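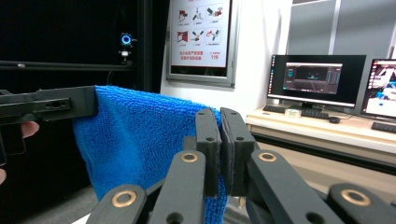
Darren Lambert wrote to me after the last page that his towels come out of the cupboard smelling fine and start to smell sour when he dries his face with them, and he asked if he should buy new ones. My answer is no, please wait. Most towels with this problem can be saved in one weekend, and you need only things from the supermarket.

Home Laundry Kitchen Mending Contact

How to strip old towels

The smell comes from what stays inside the loops: body oil, old detergent and fabric softener. Softener is the worst of them. It makes a thin coat on the cotton, the water cannot go in well, and so each wash cleans a little less than the one before.

You need:
- a bathtub or a big bucket
- washing soda
- plain white vinegar
- your normal detergent, without softener

Step 1. Wash the towels one time with no detergent at all. If you see foam in the machine door, you have been using too much. I saw foam for the whole cycle the first time, and I was a little ashamed.

Step 2. Fill the tub with the hottest water from your tap. For 5 towels I use half a cup of washing soda and one spoon of detergent. Stir until you cannot feel grains on the bottom. Wear gloves, the soda is hard on the skin.

Step 3. Put the towels in and push them under the water. Leave them for 5 hours and stir when you remember. The water will become gray or yellow. With dark towels it can also take some color, so do not put white ones in the same tub.

Step 4. Drain, squeeze, and move everything to the machine. Wear an old shirt for this - a wet bath towel is heavier than you expect. Run a rinse first, then wash at the hottest setting that the label permits. In my machine this is 140 degrees Fahrenheit.

Step 5. Add half a cup of vinegar to the last rinse. Never mix vinegar with bleach, also not in the drain.

Step 6. Shake each towel hard, ten times or so, before you hang it. The loops stand up and the towel dries softer. Leave space between them on the line. If you use a dryer, take them out when they are fully dry, also at the thick hem. The hem is where the smell comes back first.

How often

My neighbor Thư Nghiêm does it every January and says that is enough for her family. I do it two times in a year, because our bathroom has no window. If you start on a Friday evening you can have everything on the line before Saturday lunch.

When it does not work

Smell the drum of your machine. If it is sour too, clean the rubber ring of the door and run one empty hot cycle, then begin again from Step 2. A towel that still smells after two times I cut for floor cloths.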